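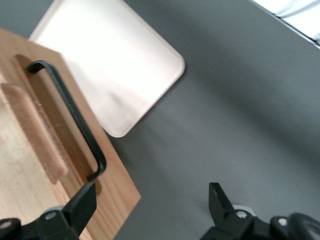
*2 min read*

Skenska has released a new version of Botska, its planning and control software for table-top robot arms, with most of the changes aimed at one stubborn problem: picking up objects by a thin handle.

The release, out in November, replaces the old grasp planner with one that works from the wrist camera during the last stretch of the approach. Earlier versions chose a grasp from a fixed overhead view and then moved to it without looking again. If the object had shifted, or if the overhead camera had judged its angle badly, the fingers closed on nothing.

"The old planner was fine with blocks and cups," said Maribel Ñahui, who leads the planning work at Skenska. "Give it a cutting board with a black metal handle over a slot and it would go for the edge of the wood. It saw the board as one flat thing."

The new planner treats a handle as a separate part, with its own direction and its own clearance on each side. It lines the fingers up across the bar, checks that there is room for both of them, and only then allows the arm to go down. The check runs 50 times before each descent, each time with the handle moved slightly in the model, and the arm backs off if too many of those runs end in contact with the wood.

Motion blur has also been dealt with, at least in part. Frames taken while the wrist is moving quickly are now given less weight, and the arm slows near the object until it has a view it can use. Alcides Sánchez, who wrote that part, said the slower approach adds almost 6 seconds to a pick in the worst case. Users who find that too long can turn it off in the settings file.

Skenska tested the release at its workshop in Aravena, using kitchen items laid out on a grey surface. Out of 50 attempts on handled boards, the new version lifted the board 47 times. The previous version managed 29 on the same layouts. Pale trays next to pale wood are still a weak point -- under strong light the software can lose the line between the two and place the edge of the board too far out.

Clillari, which runs a small test kitchen and has used Botska for two years, has been trying the release ahead of time. Its lead engineer, Benjamín Olivares, said the planner was a clear step up but that the logs had become harder to read. "You get every rejected grasp now, in full," he said. "I'd like a short version."

Skenska says a log filter is being worked on. The new version also drops support for the old calibration format, so existing users will need to run the wrist camera calibration again before their first pick. A converter was planned but has been put off.

The update can be downloaded by current licence holders. Notes on moving over from the previous version are included in the package.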